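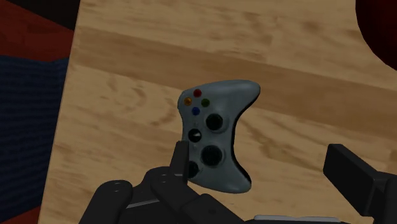 颜色到底住在哪里呢？住在苹果皮上，住在阳光里，还是住在你的脑袋里？我小时候一直觉得，颜色就像穿在东西身上的衣服，苹果穿红的，叶子穿绿的，晚上关了灯，它们照样穿着，只是我看不见。后来我才明白，事情要有意思得多！就拿游戏手柄上那几颗圆圆的小按键来说吧，红的、橙黄的、绿的、蓝的，挤在一块儿，谁也不会跟谁弄混。可是如果把它们放进一间一丝光也没有的屋子，"红"和"绿"这两个字就没什么用处了，你只能靠手指头去摸。颜色要出现，得凑齐三样：光、东西，还有一双眼睛（后面连着一个大脑）。少了哪一样都不行。

我们一样一样来说，先说光。

白光里面藏着什么

太阳光看起来白白的，好像什么颜色都没有。但是你一定见过彩虹吧？下过雨，太阳又出来了，你背对着太阳往天上看，运气好就能看到一道弯弯的彩带。那些颜色可不是雨滴染上去的，它们本来就在阳光里，平时混在一起，我们分不出来。阳光钻进小雨滴的时候会拐一个弯，钻出来的时候又拐一个弯，各种颜色拐弯的程度不太一样，红光拐得少一点，紫光拐得多一点，于是就散开了，像一队小朋友跑步拐弯，跑着跑着队伍就拉开了。

想在家里看彩虹也可以。找一个透明的玻璃杯，装上水，放在有太阳的窗台边上，下面铺一张白纸，慢慢挪动杯子，看看纸上会不会出现一小条彩色的光。我第一次做的时候挪了半天都没有，急得要命，后来把纸往地上一放，嘿，出来了！早上八九点太阳比较斜，更容易成功。还有一张旧光盘也行，把它斜着对着窗户转一转，上面会有一圈一圈的彩光。千万记住，不要用眼睛直接看太阳，也不要让光盘把太阳光反射到自己或者别人的眼睛里。

光像水面上的波浪一样，有长有短。红光的波浪最长，橙光短一点，然后是黄光、绿光、蓝光，紫光的波浪最短。当然啦，就算是红光，它的波浪也短得不得了，一根头发丝的宽度里能排下好多好多个。

苹果为什么红

现在说第二样：东西。

白光照在一个红苹果上，苹果皮会做一件很"挑食"的事。它把绿光、蓝光这些差不多都吃掉了（大人管这叫"吸收"），红光呢，它不爱吃，就弹回来了（这叫"反射"）。弹回来的红光跑进你的眼睛，你就说：这苹果真红！所以你看到的红色，正好是苹果不要的那一份光。叶子也是这样，它最爱吃红光和蓝光，吃进去是为了给自己做养料，绿光剩下得比较多，弹到我们眼睛里，叶子就绿了。

白纸不挑，什么颜色的光都弹回来，混在一起还是白的。黑衣服正相反，什么光都往肚子里吃，几乎不往外吐。光被吃进去以后会变成热，所以夏天穿黑色的T恤站在太阳底下，你会觉得后背特别烫。七月份我带侄女出门，她非要穿那件黑的，走到半路就后悔了，一直往树荫下面钻。

有一个问题是叶丽华小朋友写信来问的，她问：要是用绿色的灯去照红苹果，会怎么样？这个问题太好啦！你想想看，灯里只有绿光，苹果又偏偏爱吃绿光，一下子都吃光了，没有红光可以弹，那苹果就会变得黑乎乎的。如果你家有能变色的小夜灯，晚上可以试一试，拿一个红苹果和一片绿叶子，换着颜色照，看看谁变黑谁变亮。不过小夜灯的光一般不太"纯"，苹果可能只是变得暗暗的、怪怪的，没有完全变黑，那也算看到了。

眼睛里的小哨兵

第三样就是眼睛。我最喜欢讲这一部分！

在你的眼球最里面，有一层薄薄的东西，叫视网膜。上面住着密密麻麻的小细胞，专门等着光进来，我叫它们"小哨兵"。小哨兵有两大类。一类叫视杆细胞，长得像小棍子，特别灵敏，光线很暗的时候也能工作，可是它们分不清颜色。另一类叫视锥细胞，长得像小尖帽，要亮一点才肯上班，它们管颜色。

你半夜起来上厕所，不开灯，是不是觉得屋子里的东西都灰灰的？红拖鞋和绿拖鞋摆在一起，看着差不多。那就是因为小尖帽们下班了，只剩小棍子在值夜班。

小尖帽又分三种，一种对波浪长的光最敏感，一种对波浪中等的光最敏感，还有一种对波浪短的光最敏感。你可以先把它们记成"红哨兵""绿哨兵""蓝哨兵"，名字不是特别准，但是好记。有光进来，三种哨兵各自喊一声，有的喊得响，有的喊得轻，大脑听一听谁响谁轻，就能判断出颜色。比如说黄光来了，红哨兵和绿哨兵都喊得挺响，蓝哨兵差不多不出声，大脑就说：哦，黄的。

于是就有了一个可以"骗"大脑的办法。我不给你黄光，我同时给你一点红光和一点绿光，红哨兵喊了，绿哨兵也喊了，大脑一听，跟刚才一样嘛，又说：黄的！电视、手机、平板的屏幕用的就是这个办法。屏幕上全是小得看不清的红点、绿点和蓝点，靠它们有亮有暗，就能变出一大堆颜色来。你在动画片里看到的黄色小鸭子，里面多半没有专门的黄光。

颜料为什么不听话

讲到这里，肯定有人要举手了：我用红颜料和绿颜料混在一起，怎么没有变成黄色，变成了脏兮兮的一团？

别急，颜料跟灯不一样。灯是往外送光的，灯越多，光越多，越混越亮。颜料是吃光的，红颜料吃掉绿光和蓝光，绿颜料吃掉红光和蓝光，两种混在一起，你吃一口我吃一口，剩下的光就很少了，当然又暗又脏。所以颜料越混越暗，画水彩的时候涮笔的那杯水，涮到最后都是那种说不清的灰褐色，就是这个道理。

打印机用的墨水也是吃光的，它常用的颜色是青色、品红色、黄色，再加上黑色，一共四种。下次家里换墨盒，可以请大人让你看一眼盒子上的颜色，看完记得洗手，别摸到墨水出口，我摸过，洗了两天。

棕色是个怪家伙

范蓉蓉小朋友也来了信，她把彩虹从头到尾找了一遍，红橙黄绿蓝紫都在，就是没有棕色，她问我棕色是从哪里跑出来的。

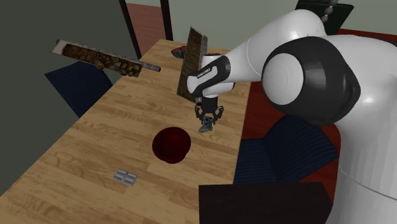

浅棕色的长木桌

蓉蓉观察得真仔细！彩虹里确实没有棕色。棕色可以说是"暗下来的橙色"。一样东西弹回来的光偏橙，可是又没有旁边的东西那么亮，大脑就会把它叫作棕色。木头、巧克力、面包皮，都是这样。

想不想试一试？在电脑的画图软件里，找出一块很鲜的橙色，然后把亮度一点一点往下调，别的都不动。调着调着，你会发现它不知不觉就成了棕色，可你说不准是从哪一下开始的。再来，把这块棕色放在白色背景上看一看，又放在黑色背景上看一看，有没有觉得它的样子变了？同样一块颜色，邻居换了，大脑的看法也会跟着换。大脑很在意邻居的。

盯一盯，变一变

再教你一个不用花钱的小游戏。

准备一张白纸，剪一个红色的圆片，红得鲜一点的那种，放在白纸中间。眼睛盯住圆片的中心，别乱动，心里慢慢念一首短短的儿歌，比如《小星星》。念完以后，马上把圆片拿走，眼睛还盯着白纸原来的地方。

看到什么了？是不是有一个淡淡的、发青发绿的圆影子飘在纸上？

刚才你盯着红圆片的时候，红哨兵一直在喊，喊得有点累了。圆片一拿走，白纸送来的光本来应该让三种哨兵一起喊，可是红哨兵没力气了，声音小，绿哨兵和蓝哨兵的声音就显得特别大，大脑听了，就以为那里有点青绿色。过一会儿红哨兵歇过来了，影子也就不见了。你可以换成蓝色的圆片、绿色的圆片再玩，先猜一猜影子是什么颜色，把猜的和看到的都画下来。眼睛要是酸了，就往远处看看，休息一下再来。

别人看到的和你一样吗

有些人的三种哨兵里，有一种和大多数人的不太一样，或者干脆少了一种，他们看红色和绿色就容易分不清，我们把这叫作色觉异常，也有人叫它色弱、色盲。这样的同学男孩子比女孩子多。他们看东西一样清楚，跑步、画画、玩游戏样样都可以，只是有几种颜色在他们看来长得很像。所以做棋子或者画图表的时候，除了颜色不同，最好再加上不同的形状或者写上字，大家用起来都方便。红绿灯也是排好位置的，竖着放的时候红灯在上面，绿灯在下面，看位置就能知道。

动物们就更不一样了。小狗只有两种管颜色的哨兵，它看蓝色和黄色挺清楚，红球掉在绿草地上，它找起来就没那么容易，要靠鼻子帮忙。你家要是有小狗，买玩具的时候可以挑蓝色的。蜜蜂能看见我们看不见的紫外线，有些花在我们眼里是一整片黄，在蜜蜂眼里中间却有深色的图案，好像画了箭头，告诉它花蜜在这边。很多小鸟有四种哨兵，比我们还多一种！它们眼里的世界是什么颜色，我想了好久也想不出来，因为我的脑袋里压根没有那种颜色。

好啦，丽华和蓉蓉的问题都答完了。你要是也做了杯子彩虹或者圆片的小游戏，把画寄给我看看吧，记得在背面写上你用的是什么颜色的圆片，还有影子是什么颜色。下一次我想讲讲影子，为什么早上的影子长，中午的影子短，你可以先在操场上找一根旗杆，早上和中午各去看一回。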